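Notebook — Sasitz coverage project
Saturday, started 9:40

Coffee machine dead again. Window side is freezing so I'm at the long table.

Where we left it: 143 items in the pull, everything Flumia caught with "Sasitz" plus any of mosque / call to prayer / loudspeaker / noise permit. That's the two local papers, the Quezada site, the church newsletters, and the letters pages. Cut-off is end of March, the week after the town vote. Not going past that even though Győző wants the follow-up columns. If we let those in we have to let in the lawsuit stuff and it becomes a different project.

Dedup first. Did it by hand, because the automatic match in Flumia treats a syndicated column with a new headline as a new item. Which for some questions it is! The headline is half of what we're coding. But for the body text it's the same words three times over and the Quezada site ends up looking twice as busy as it was. So: body codes run on the deduped set, headline codes run on everything. Wrote that on the board. 117 bodies.

Need that in the methods note before anyone forgets. Last time we lost a week over exactly this sort of thing.

10:25

Problem with "excerpt" items. Quezada posts the first few lines of somebody else's piece, then [...] and a link. The feed only holds the stub. So the coder sees a loaded headline and two sentences and no argument. Shahla coded the stubs as if they were the whole piece (fair, that's what the reader of the feed sees). Győző went and found the originals and coded those. Obviously they don't agree. They weren't reading the same thing.

Went back and forth on it with Shahla by phone. Her point: the project says coverage as recieved. A person with a feed reader sees the stub. My point: a lot of people click. We don't know how many click. No click data and not going to get any.

Decision for now: code the stub as the item. Add a flag, STUB = y/n. Original gets its own row if it's from inside the county, otherwise left out. Győző's coding of the originals isn't wasted, move to a separate sheet, call it LINKED.
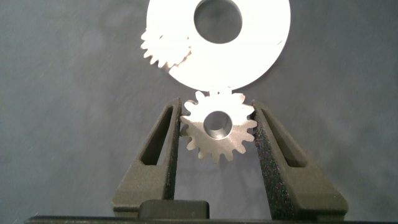

Next thing, the speaker field. Who is being quoted, and in what role. We had: clergy (Christian), clergy (Muslim), elected, resident, outside expert, other. It falls apart on the imam's brother-in-law, who is quoted as "a leader of the mosque" in the Danano paper and as "a resident of Elm Street" in the other one, same night, same meeting, close to the same sentence. Both accurate. The role is the reporter's choice and that's what's interesting, so role has to be coded as given in the item, never as we know it to be. Add a second field, PERSON_ID, so we can join them up later.

Same for the retired pastor. He's "Pastor" in the newsletters, "Mr." in the Danano paper, and "a local faith leader" on Quezada when he agrees with them. When he doesn't, he's "a liberal clergyman." Note to self, check that this holds across the whole set before saying it out loud to anybody. Four items is nothing. Could be one headline writer having a bad week.

11:15

Tone coding. Went through the pilot disagreements. 8 left where the coders are at opposite ends of the scale, so not a matter of one notch. Listing what they have in common, as far as I can tell:

Sarcasm. Quotation marks around single words ("peace," "neighbor," "tolerance"). Shahla reads as hostile. Győző reads some as plain quotation, because the word was in fact said at the meeting. Checked the meeting transcript for the ones where it matters. "Neighbor" was said. "Tolerance" was not said by anyone, as far as I can find. So the rule: if the word's in the transcript and attributed in the same paragraph, treat as quotation. If not, scare quotes, code SCARE = y and let tone be judged on the rest.

Rhetorical questions in headlines. "Why Won't the Council Answer?" type. There's no claim in it, technically, but you come away with one. The codebook says code explicit claims only. I wrote that rule and I don't like it any more. Added QHEAD = y/n, plus a free text box: what claim would a quick reader take from it. Free text means a pain to analyze, fine.

Letters. A lot of the heat is in the letters and the tone scale was built on news copy. A letter that's mildly annoyed comes out at the far end because the scale thinks everything's a wire story. Need a separate anchor set for letters. Pick anchors from before the dispute started, e.g. the dog park letters. (The dog park letters are vicious, by the way. Far worse than anything about the loudspeaker. Somebody should write that paper.)

Tested the dog park anchors on the top of the letters pile and most of them dropped a notch. Good sign, or else I'm reading what I want to read. Ask Shahla to do the same ones blind. 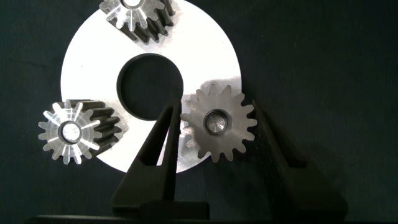 Ring plate and three spur gears on the dark cloth.

12:50

Ate at desk. Back on it.

Called the Danano paper's archive desk re: the missing week. The one with the first public hearing. Our pull has nothing for it and it can't be right, the hearing was on the front page, I remember it. The woman there says the site moved to a new system that month and the old urls point nowhere. Paper copies at the library. So somebody has to go and scan. Probably me.

If the missing week goes in, our totals change and I have to redo the dedup note. Leave totals as they are until the scans are in, then bump everything at once. Do NOT add them one at a time. I mean it.

Question from Győző in the margin of the codebook: should "statement" include silence? E.g. Quezada ran a whole post on why the bishop had not commented. Nothing was said, the item is about that. He wants a code for it. I think he's right. There's a fair number of these, "still no word from," "has yet to condemn," and they run on both sides, the newsletters do it to the council as much as Quezada does it to the mosque board. Added: ABSENT = who is said to be silent, and on what. Then a check field, was the person in fact silent at that date. That last one is work. For the bishop I found a short statement on the diocese page dated before the post went up. It's dull and it's two lines long but it exists. So "has not commented" was wrong when published, or else they'd say two lines isn't a comment.

Careful with that though. We code whether a statement can be found, we don't code whether anybody lied. Wording in the note should be "a prior statement was located." Keep it boring.

1:35

Reliability. Ran the speaker field again with the new rule (role as given) on the pilot batch. Much better. Didn't write down the exact value because Flumia crashed on export and I had only the screen, will rerun. Tone still the weak one. Topic is fine and was always fine.

3 coding rounds planned, first one is basically what we've got, minus the stubs. Second with the new flags. Third only for whatever is still split after that. If an item is split after the third round it stays split, and we report it as split. I'd rather have that than me breaking ties, I've been to too many of those meetings and I know half the people in the letters. Should probaly say so in the note too, actual sentence: "one member of the team attended the public hearings." Shahla went to one also. Ask if she minds being listed.

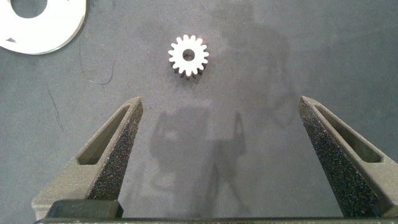

Headlines vs body, first look, only because I couldn't resist. On the newsletters the two match, the headline's usually just the name of the event. On the Danano paper the headline is a bit stronger than the story under it, every paper ever. On Quezada the gap is big, and it goes the other way from what I assumed in some cases: calm headline, then paragraph three goes off like a rocket. The stubs never get to paragraph three. So anybody reading only the feed gets a milder Quezada than anybody reading the site. Did not see that coming. Might be a reason to side with Győző on LINKED after all, or at least run both.

Don't circulate. It's one pass by one person who skipped breakfast.

2:20

Small stuff, before I lose it:

— "Islamic" vs "Muslim" as an adjective, the topic filter catches one and misses the other in compound phrases. Fixed the pattern. Rerun the pull and compare the counts to the old one, expect a handful extra.

— Cartoon in the Danano paper, the one with the church bells and the speaker on the pole. No text apart from the label. Is it an item? Codebook silent. Parked.

— The bells. Several letters bring up the bells at St. Anne's as a comparison, some to say allow both, some to say neither, one to say bells are different since they don't have words. That's an argument type and we have no code for it. New topic code, COMPARE, subfield for what it's compared with (bells, sirens, the stadium PA, leaf blowers).

— Dates on Quezada are the repost date. Original date is in the link, sometimes. Use the repost date for the timeline, original in notes.

— Comments under posts: no. Said no in January, still no. Not archived the same way across sites, and I don't want to read them.

— Password for the shared drive has changed, ask Győző, don't write it in here.

3:05

Shahla came by after all with the printouts. We went through the SCARE rule together and she broke it inside two minutes: the word is in the transcript, but said by the other side, and the column hangs it on the wrong person. So attributed, in the transcript, and still wrong. Amended: word in transcript, same speaker. She initialed it.

She also thinks "outside expert" should be split by who calls them an expert. Agree in principle. Not this round.

She's fine with being listed as having been at the hearing. Wants it to say which one.

To do
Library, scans of the missing week
Rerun speaker reliability, WRITE DOWN the number
Letters anchors to Shahla, blind
Codebook v. next: STUB, LINKED, SCARE, QHEAD, ABSENT, COMPARE, PERSON_ID
Methods note, para on two base counts (headlines on all, bodies on deduped)
Email Győző about the cartoon
Find out if the heat on the window side can be turned on by a human being

Left at 3:50. Codebook draft is on the drive in the usual folder, old one is renamed with OLD in front, please don't code from it.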